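Rental arms: the Vidano kit from Rerent

Rerent has added the Vidano arm to its hire list. The kit is meant for small firms and colleges that want to try out a robot for a job before they commit to buying one. It comes as an arm, a gripper, a small wrist camera and a control box, packed in 2 cases. Hire is by the month and the shortest term is two months.

Sorcha Dolan looks after the hire desk and spent part of May going over the kit with the supplier, Fagerlund. Her notes are mostly about cables. On the older Adham arm the lines to the gripper ran loose along the outside and had to be taped down again after every change of tool. On the Vidano they go through a carrier that follows the arm, and a spare set of ties is in the smaller case. Leave enough slack at the wrist for a full turn, and check it by hand with the power off before running a program.

The wrist camera sends its picture to the control box, where it can be watched live or saved. It turns with the wrist, so the picture can come out upside down, with the ceiling lights at the bottom. There is a setting to flip it, but the flip is fixed and does not follow the arm as it moves. Parts of the arm also show at the side of the picture, dark plates and bolt heads included, and anyone writing software for the camera should mask that strip out. 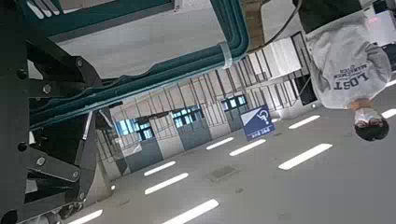
What it costs and how to book

The deposit is 2000 euros, paid back when both cases are returned complete. Delivery and collection are charged separately. A half-day of setting up at your site is included in the first month, and further help can be booked by the hour.

We have 11 kits for hire at present. Bookings for the new year open on 11 November 2023 through the hire desk. Please give the size of the bench or stand you plan to use, the weight of the parts to be lifted (up to 2 kg with the standard gripper) and the name of the person who will be in charge of the arm on site. Adham arms already out on hire can be swapped for a Vidano at the end of the current term.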